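I caught up with Idun Skjelbred over a pot of tea that went cold twice, because she kept jumping up to answer the phone. It was changeover morning at Stistau, the old net loft she lets out above the harbour, and the next lot were due at four. "Talk fast," she said, "and if I start folding pillowcases, just follow me."

So I followed her, mostly up and down stairs. There are 14 of them, very steep, and she mentions every one in the listing these days. "I used to write 'characterful staircase'," she told me. "Then a lovely couple turned up with a pushchair and a grandmother. Now I say steep, I say narrow, I say please ring me first if your knees are bad. I've had fewer bookings from it and much happier people."

I asked how she'd got into holiday lets in the first place (I'm nosy about this, as regular readers will know!). She'd been doing the laundry for Lindsay, the bigger house along the lane, and the owners there asked her to look after the keys one winter while they were away. By spring she was running the whole thing, and when the net loft came up she bought it with her brother.

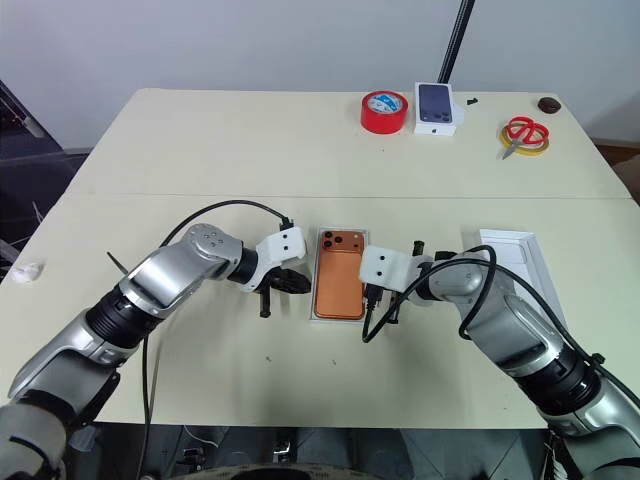 "He did the floors and I did the worrying," she said. "We had buckets on the landing the whole of that first September. I'd lie in bed listening to the rain and think, well, that's the new mattress gone." The roof got done before Christmas. The mattress survived and is still in the back bedroom, she says, though it's due for replacing.

The loft sleeps 5, which is an awkward number and she knows it. Most people come as a four, and the fifth bed is a single tucked under the eaves with its own little window. "Children fight over it. I had one boy who wrote in the visitors' book that it was the best bed in Europe. He was seven, so I don't know how many he'd tried, but I've put it on the website."

We got on to dogs, as you always do. She takes up to 2, no charge, and asks only that they stay off the beds. Do they? "No," she said, and laughed so much she had to put the towels down. She keeps a spare set of covers for that very reason and doesn't make a fuss.

What she does make a fuss about is booking sites. She's been with Zosteo since the start and likes them well enough, but she was tempted over to Vorovon last year and came back after one season.
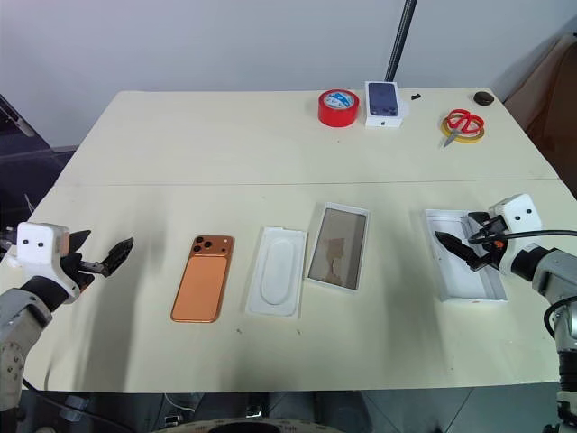 "They wanted me to change my prices every day. Every day! I've got one price for summer and one for the rest, and people can read it and decide. I'm not sitting up at midnight putting a tenner on because there's a regatta." She'd rather have the regulars anyway, and a good half of her summer goes to people who've stayed before and simply ring up in January.

I wondered what those regulars ask for. Better wifi, I thought, or a hot tub. "Sharp knives," she said straight away. "And a decent colander. You can have the best view on the coast and they'll still write to you about the colander." She also leaves a loaf and a bit of butter, and milk if they've told her what time they'll be in.

The view is good, mind you. From the kitchen end you look straight over the harbour wall, and if you're up early there's usually a boat or two going out. I could have stood there all morning, but I was handed the other end of a sheet.
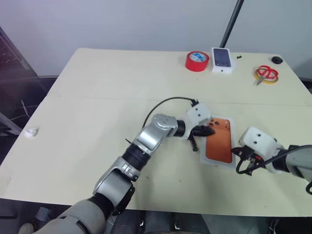 Her plans for next year are fairly modest. She wants a proper bench outside the front door, somewhere to take your boots off, and she's thinking of opening through the winter for the first time. The stove is up to it, she reckons, and it's the stairs she frets about when they've had ice on them. "I'd have to be down here with the salt at six in the morning. Ask me again when I've tried it for a week."

By the time we'd done the bathroom it was half past two and she still had the windows to see to. She sent me off with a jar of plum jam and strict instructions to say in print that check-in is four o'clock, and that means four.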